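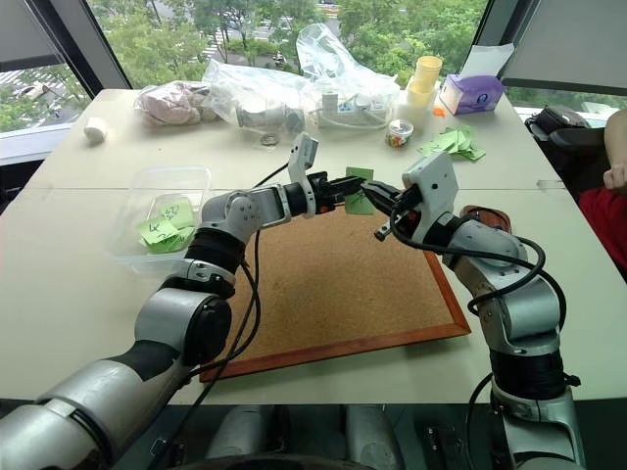
## Sticky notes keep falling from the cork board, what can I do?

Asked by **Marianna Grabowska** in Home & Office > Paper and Storage

Hello to all. I work in the front office of a small translation company in Falleck. In December we stopped using the shared spreadsheet for small jobs and started with a cork board and sticky notes. Everybody likes it, also my boss, who does not like many things. One note is one job, and when the job is delivered the note goes to the folder.

The problem is simple. The notes do not stay. In the morning I come at 7 and I find two or three of them on the floor, and if the cleaning lady was there in the evening, I find nothing on the floor and I must guess which job is missing. Last month we forgot in this way a birth certificate for a client, and he had his appointment at the city office the same morning. It was very unpleasant for me.

What I tried until now:

- pressing harder with the thumb
- a more expensive brand of notes (better for two days, then the same)
- tape over the top of the note – it holds, but it pulls small pieces of cork when I take it away
- moving the board farther from the radiator

I would prefer not to buy a whiteboard. The cork board was bought with office money and I was the one who asked for it. Is there a glue or a spray, or some other kind of note? We have five people who move the notes all day, so it must be quick.

Thank you in advance for any advice.

---

### Answer 1 (marked as helpful)

from **Afshin Azimi**

Dear Marianna, I had this same trouble in the repair shop where I do the paperwork, so I can tell you what we do now.

The glue on a sticky note is made for smooth things, like paper, glass or a painted door. Cork is rough and it gives off a little dust. The glue touches only the high points of the cork, and after one or two moves it is full of dust and does not hold anything more. A stronger brand has more glue, but the dust is the same. So please do not spend more money on notes.

The solution is to use pins. I know, it sounds too simple. But there is a good way and a bad way to do it.

1. Put the note where you want it, with the glue strip at the top.
2. Push one pin through the glue strip, in the middle. This part of the paper is a little stiffer and it does not tear so soon.
3. Push the pin straight and not at an angle. On a thin board an angled pin gets loose after some days.
4. When you move the note, use the same hole again. A note with six holes falls also with a pin.

Take the pins with a tall plastic head that you can hold with two fingers. The flat metal ones are cheaper (I paid 79 cents for a small box) but you need a fingernail or a knife to get them out, and with people moving notes all day this will make everybody angry.

I would also not leave the notes as the only record of a job. We write each job in a paper book when it comes in, one line only, number and name. We are now at line 105 in this book and it has saved me several times. If a note disappears, you look in the book in the evening and you see what is open. It takes less than a minute for one job and your client with the birth certificate would have been found.

For the spray: I tried one, to make the cork smoother. It smelled for a week and the pins went in badly afterward. I do not recommend it.

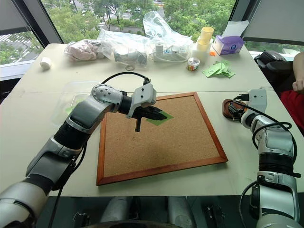 **Can I put a pin through two notes at the same time, when they belong to the same job?**

Two notes on one pin will hold well if both are fresh and lie flat. With three or more the pin does not go deep enough in the cork, and then it is better to clip the notes together and hang the clip from the pin. Put the note with the delivery date in front, so that people do not have to lift the paper to read it.

---

### Answer 2

from **Baltus**

just buy a magnetic board. cork is for restaurants

---

### Answer 3

from **Montoya**

I do not agree with the answer before mine, she wrote that she wants to keep the board.

If you do not like pins (we have small children who visit the office, so for us it was a question), there is another way. Take a sheet of thick, smooth paper, for example the back of an old wall calendar, and fix it on the cork with pins only in the four corners, high enough or well pushed in. Then stick the notes on the paper. They hold much better – I have notes that are up since the spring. When the paper gets dirty you change it, and the cork stays clean below.

You can also draw columns on this paper with a ruler. Ours are "new", "with the translator" and "to be checked". With a bare cork board you need string or tape for this and it never stays straight.

One more thing about the notes. Do not pull them from the pad from the bottom to the top, the paper curls and the curl lifts the glue. Pull from the side. I learned it very late and I felt a bit stupid.

---

**Comment from Marianna Grabowska:** Thank you very much, also for the trick with the side. I ordered the tall pins and I started the book on Caveck's old desk, where everybody passes. For the columns I will try the calendar paper, but only on one half, so we can compare. My boss asks if the pins exist in one color only, he finds the mixed box too cheerful.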